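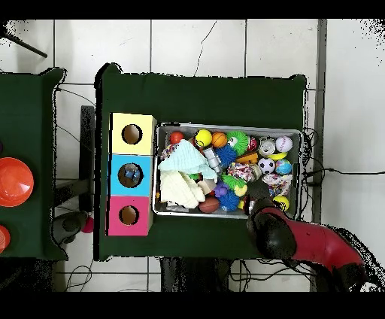 *Cubes stacked on the green table, tray of toys and soft things next to them.*

**Setting up a toy library in a hall, how do you handle late returns and missing bits??**

Posted by Joanne Staniforth

Hi all, typing this on my break so sorry for the mess. We're getting a toy library going in Birwood, in the side room of the hall, opening in May if the shire signs off on the hire. Have been given heaps of stuff. 256 items on the spreadsheet at last go and two garages still to sort.

Sorting and cleaning is fine, we've got that under control. What I'm stuck on is the lending part. Specifically:

- how long do you let people keep things? Someone said two weeks, someone else said a month, my sister says "till they're bored of it" which, no
- do you fine people for being late? I don't want to be the parking inspector of toys
- missing pieces. Puzzles, marble runs, tea sets. Do you charge for one lost teacup
- deposit or no deposit

Membership is going to be $80 a year for a family, half that with a concession card. Some of the families we most want are the ones who'd be put off by a bond, so I'm leaning no. But my co-organiser Naheed thinks we'll be stripped bare by winter.

Also software vs. cards in a box. We have one old laptop and the wifi in the hall is rubbish.

Any experience welcome, good or bad. Ta

---

**Shamim Ansari**

Ran one for 5 years up the coast before we moved, so here goes. Long, sorry.

**Loan period.** Three weeks. Two is too short if a kid gets crook and you miss a session, and a month means the good stuff is never on the shelf. One renewal, but only if no one's put their name down for it. Party stuff (jumping castle, the big parachute) one weekend only, and booked ahead.

**Fines.** We had them, 50 cents an item per week. Waste of time. People who owed four dollars stopped coming back, and we lost the four dollars, the toys and the family. Scrapped it and went to "nothing new goes out till the old thing comes in". Returns went up within a term. A text the night before helps more than anything, do it at about 7pm once tea's over, not during the day when everyone reads it and forgets.

**Missing pieces.** You need to decide what counts as a *working* toy. A tea set with three cups is still a tea set. A 24 piece puzzle with 23 pieces is landfill. We put a label on each bag or tub with the number of pieces and a line saying which ones matter, eg

> Marble run. 38 pieces. Fine with 34 or more. MUST have the base.

Borrower checks at pick up, you check at drop off. If a must-have piece is gone they get two weeks to look for it (under the couch, back of the car, its always the car) and after that we asked for a small flat amount, same for everything. Ours was $5. Never looked up replacement prices. You'll spend your whole life on it, and you end up arguing with somebody over a plastic drawbridge.

Keep an orphans tub. Every odd bit you find goes in with the date on masking tape. Empty it once a year, not before. You'd be amazed what turns up in the wrong bag.

**Deposit.** No. We did a duty roster instead, every family does two sessions a year or pays a bit extra on the membership. People look after things when they've stood behind the desk and counted the Duplo themselves.

**Cards or software.** Start with cards. Pocket on the bag, card in the pocket, card goes in the box under the family's name when it's out. Works with no power. We moved to a spreadsheet when we got past 300 toys and I still think it was slower on a busy morning.

One more, do a photo of each set laid out with all its bits before it first goes out. Print it small, tape it to the lid. Grandparents love it, and kids can pack up from it without being able to read.

---

**Talha Minhas**

don't do bonds. we did, $50, spent more hours refunding them than lending toys. Also get insurance sorted before you open, ask the hall what theirs covers, ours covered slips and nothing else

---

**Zanele Zulu**

Agree with most of Shamim's but I'd go two weeks for anything with batteries. They come back flat and with the cover screw missing, and the sooner you catch it the better. Buy spare screws.

Not sure about the tub for odd bits, ours turned into a whole cupboard. Someone has to be strict.

For the concession price, don't ask to see the card. Just have a tick box. We've had 17 families tick it this year and I couldn't tell you which ones and don't want to know.

Re: stripped bare by winter. In our first year we lost one scooter and a bag of dress ups. The scooter came back in a different colour, long story.

---

**Joanne Staniforth**

Thankyou!! Stealing the "fine with 34 or more" label, that's exactly what I couldn't work out how to word. Going with three weeks, two for batteries, no bond. Have sent all this to Naheed. Ringing the hall re insurance tomorrow morning, had assumed we were covered, eek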